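What the robots did to my job (so far)

Wednesday, August 5, 2020

I've been promising a post on this for months, and a few of you have been poking me in the comments, so I've made a pot of tea and I'm going for it. Fair warning, it's long and I'm a bit excitable on this subject!

For anyone new, I work at Meinecke, where we pack and send out framed prints, mostly small ones, the sort people hang in a hallway or give to their mum. I've been there 13 years. I started on the wrapping bench, went to dispatch for a while, hated dispatch, and came back to the wrapping bench. Our building is out at Steltthorpe, near the rail line, and you can tell the time by the freight going past if you work there long enough.

Last December we were told that two of the packing lines were going over to robot arms. There was a meeting in the lunch room with a slide show and some very dry fruit cake. I remember looking at my own hands halfway through and thinking, well, that's you two finished. I went home and updated my résumé that night. I also ate most of a block of chocolate.

Eight months on I'm still there, and I like my work more than I have in years. I want to get down why, while I can still remember what the old way felt like.

The old way

A full shift on the wrapping bench meant picking up a frame, checking the glass, checking the corners, laying it face down on the felt, wrapping it, corner guards on, into the sleeve, into the carton, next. The picking up was the part that got you. Frames aren't heavy but they're awkward, and you grip them with your fingertips so you don't leave prints on the glass. By mid-afternoon the base of my thumb would be burning. I wore a brace to bed through two winters. One woman on my line used to run her wrists under the hot tap at every break and I thought that was just what you did.

I loved the people and I loved the frames. I've seen so many pictures go by! Boats, dogs, orange squares on grey squares, somebody's cottage. You get favourites. But the actual lifting and turning I don't miss one bit.

What changed first

The noise, oddly enough. I'd expected the arms to be loud and they aren't, they make a sort of rising hum and then a soft clunk. The loud thing had always been us, yelling over the carton machine. With the arms in, the carton machine moved to the other end of the building behind a wall, and suddenly we could talk in normal voices. It took a week to stop shouting at each other.

The next thing was the roster. There used to be 17 of us across the two lines, and 14 of us are there now. I'm not going to skate over that. Two people retired, and both had been planning to. One left because he couldn't stand the change, and he told management so in plain words. We all kept our hours, and our union rep got it in writing before a single bolt went into the floor. If you're facing the same thing at your work, get it in writing. I can't say that strongly enough.

The people who stayed had to pick a new job from a list. I put down for cell operator, mainly because it was at the top of the page.

What I do all day now

A cell operator looks after the arm and the bit of floor around it. I load the trays, I clear the jams, I wipe the fingertips of the gripper, I check what it's rejected and why. On a good day I walk up and down a lot and hardly lift a thing. On a bad day a batch arrives with a glossy backing the fingers don't like, and I'm on my knees under the tray fishing out a seascape.

The training was 40 hours over three weeks, all paid, and I was dreading it. I left school early and I'd never used a computer for much beyond email and this blog. But the trainer started us on a pretend version of the arm on a screen, where you can't break anything, and I took to it like a duck to water. You drive the arm with a controller, same kind of thing my nephew has for his games. You open the fingers, line up, come down slowly, close, lift. Then you drop it on the floor, because everyone does, and you start over.

I think what surprised me most was how much of my old bench knowledge counted. The software can be told where a frame is, but it was the wrappers who knew that you never take one by the long side if the corners are stapled, and that a wide white border tells you nothing about how wide the moulding is. We'd say these things out loud in training and the trainer would stop and write them down. After years of being told to hurry up, having a person with a laptop ask me how I pick something up was a bit of a thrill.

We use a program called Grivonine for the practice side. It isn't fancy. The tables and floors in it look a bit like an old video game, and the weight of things is never quite right, but it gets your eye in. I still go on it at the start of a shift when there's a new size coming through.

The view takes some getting used to. You're looking down from behind the gripper, so the big grey body of it fills up the bottom of your screen and you have to work around it. In this one the fingers are wide open, and the two framed pictures are lying flat over near the top left, so there's a fair way to go yet.

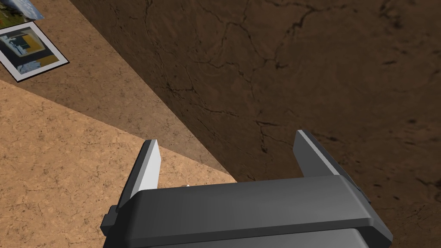
The bits I don't love

It wouldn't be fair to only give you the sunny side. Standing and watching is tiring in its own way. My hands feel great and my brain is cooked by knock-off. Some days I'd happily wrap a hundred frames just to stop thinking.

I also worry about the new starters. I came up through the bench, so I know what a loose corner feels like. The young ones coming in go straight to the cells, and they're quick, much quicker than me on the controller, but they haven't handled the stock. We've started giving them a fortnight on the last manual line before they go near an arm. That was our idea on the floor and management said yes to it, which I was pretty chuffed about.

And there's pay. Operators went up a grade, and that's good. The people who stayed on the manual line didn't, and there's some feeling about it. I'd feel the same in their shoes. It's being talked over now and I hope it gets sorted before the busy season.

What's next

There's talk of a third cell for the big frames, the ones that take two people to turn. I'm all for it. Those are the ones that do your back in. A few of us are going over to the Kakport site to see how they've set theirs up, and I've already started a list of questions, the first being where they put the kettle.

My brace is in the bottom drawer with the old phone chargers. I've gone back to knitting as well, for the first time in ages – a green cardigan, one sleeve done, pattern far too hard for me. I'll put it up here when there's a second sleeve.

If your work has gone through something like this, good or bad, leave me a comment. I'd love to hear from anyone in food packing especially, as my sister's place is about to start and she's as nervous as I was.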